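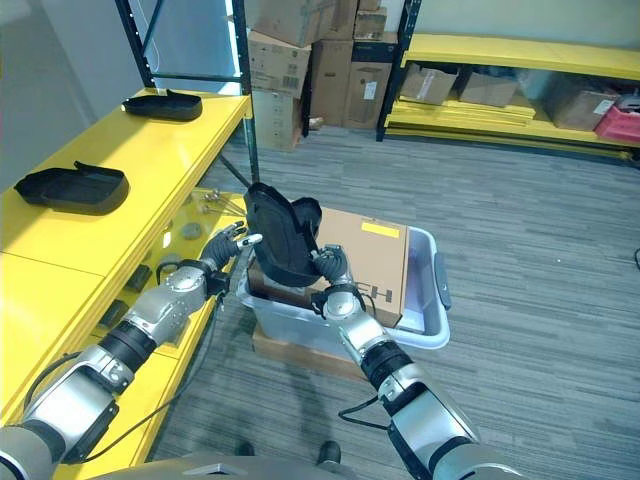
What does Wavby do?

We run a small mail-order school for people who want to learn to repair their own clothes. You get a lesson, a bag of scraps to ruin, and a teacher who writes back.

About Wavby

Hortensia Figueroa started the school in January, at her kitchen table, after paying 32 dollars to have a zipper replaced in a jacket that had cost her less than that. The first lesson was two pages long and had the zipper in upside down. People signed up anyway, mostly to tell her so.

The upside-down zipper is still in the course. It's now Lesson 2, and it is called "Mistakes, Part One."

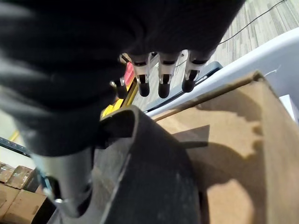

Black and yellow, up close.

How the lessons work

Each one comes in an envelope with printed steps, a needle, thread and fabric. You do the work, mail it back, and your teacher marks it up with a colored pen and some tact. We tried video lessons for a season under the name Marikar. Students kept pausing to go make lunch, and so did we.

There are no grades. There is a certificate, which has a nice border and qualifies you for nothing at all. So far we have mailed out 1055 of them, and one student has patched hers onto a coat. 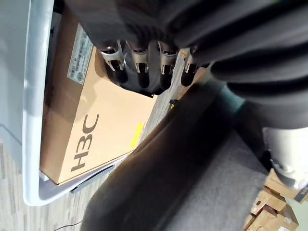
Where we are

We share a floor in the old Zurkitz building with Skoden, a piano tuning business. They have been very decent about the sewing machines. We have been fairly decent about middle C.

The back shelves hold 300 bolts of donated cloth, much of it a plaid that was never in fashion. If your scrap bag has arrived and it is all plaid, please don't write in. Everybody gets the plaid. 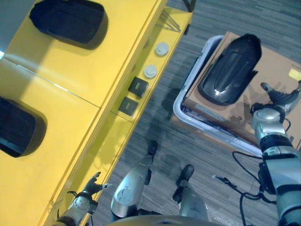
It makes good practice cloth, since the lines show you at once when a seam has wandered off.

New students can join at any time of year. The office closes on 4th July and whenever the elevator is out, because Hortensia's knees have views on the stairs. Returned work gets an answer within two weeks, or three if you tried the buttonholes.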